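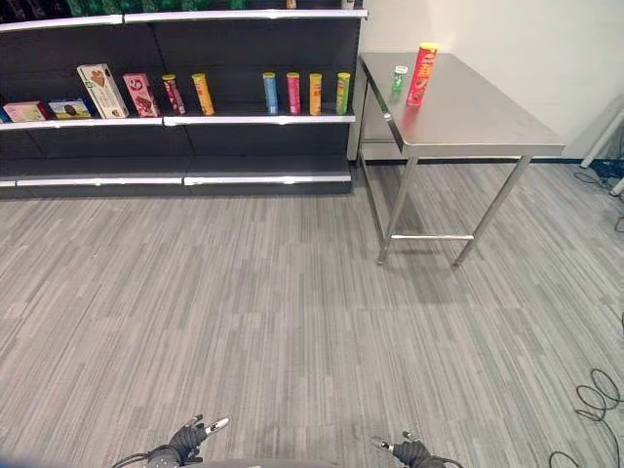 Middle shelf with a gap in it, bottom shelf empty.

The self-catering sums don't add up any more

I have been told all my adult life that self-catering is the cheap way to go on holiday. My parents believed it and packed the car accordingly, tins under the seats and a cool box between my brother and me. I have spent this spring trying to book a week in Colel for four people in June and I no longer believe a word of it.

The flat we nearly took was in the Mimadis building, one street back from the front. Two bedrooms, a sofa bed we wouldn't need, a kitchen "fully equipped for home-style living". The price on the search page was friendly enough. By the time I had clicked through to the end it stood at £1,052, which included a cleaning fee of £78, a linen charge of £19 a head, and something called a guest support contribution. I asked what the guest support was. It was a phone number.

Now, somebody has to clean the place and I'd like them to be properly paid for it. But the same listing asked us to strip the beds, empty the bins, run the dishwasher and leave by ten in the morning. I have done all of those things in rented cottages for years without complaint. I had never before been charged for them as well.

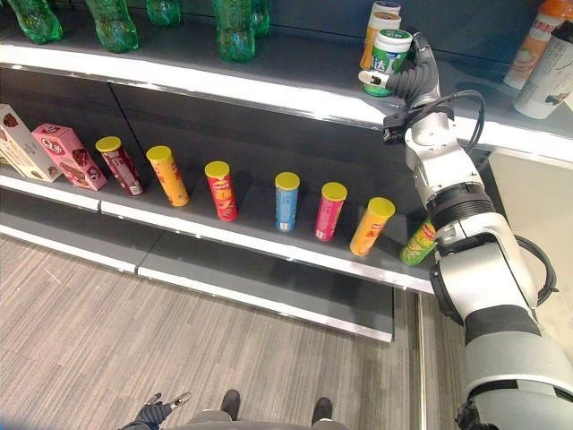

Then there is the food, where the saving is supposed to be. The theory goes that you cook for yourselves and skip the restaurants. In practice you arrive at teatime with nothing in the cupboards and buy a bottle of oil, a bag of salt, washing-up liquid, foil, tea, coffee, a pack of butter and a jar of something nobody finishes. You use a quarter of it. The rest gets left on the worktop for the next people, except that the next people never seem to find it, because it has all been thrown out by whoever came in for the £78.

I don't count myself extravagant, and our first shop on last year's trip still cost more than dinner out would have. We had dinner out anyway. We were tired and there was only one sharp knife, if you can call it sharp.

Cor Vandenberghe, who lets out three flats in Colel through Dresent, thinks I am being unfair, and he wrote me a long email to say so. His argument is that the fees are all shown before you pay, that families want the space, and that a hotel would put four of us in two rooms and charge for both. He's right about the space. I am less persuaded on the fees. Being shown a number on the last screen, after you've picked the dates and told the children, is a funny sort of openness. If the total is known, put the total first. Dresent does have a setting for this - I found it on my third visit, under "display options", switched off.
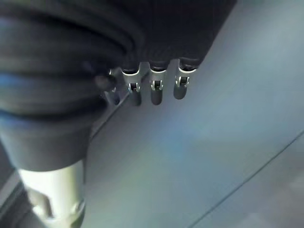

So I did what I should have done at the start and priced the dull alternative. The Abubakari is a guesthouse up the hill with 6 rooms, brown carpets and no website to speak of. You ring up. A woman answers. Two rooms for the week, breakfast in, came out below the flat, and when I asked what else there was to pay she seemed puzzled by the question.

It has drawbacks. There's no washing machine, and breakfast stops at half past nine, which will cause trouble with at least one of our party. You can't make toast at midnight. The walls may be thin, I haven't stayed there yet and won't pretend otherwise.

I'm sure there are people for whom a kitchen is worth the money: anyone with a baby, anyone with a serious allergy, anyone staying a month. Larger groups too, probably, once you split the fees enough ways. My quarrel is with the travel pages that keep printing "save by self-catering" at the top of their tips as though it were still 1988 and the owner left you a pint of milk.
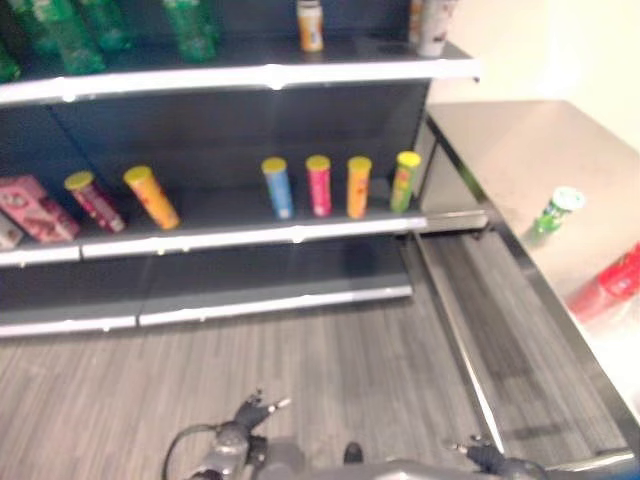 Green bottles on the top shelf, with the lowest one clear.

Do the sum yourself before you book. Put in the cleaning, the sheets, the first shop, the parking if it's extra, and the two or three nights when you'll give up and eat out. Then ring a guesthouse. It may be that the flat still wins, and if so, good luck to you, and take your own knife.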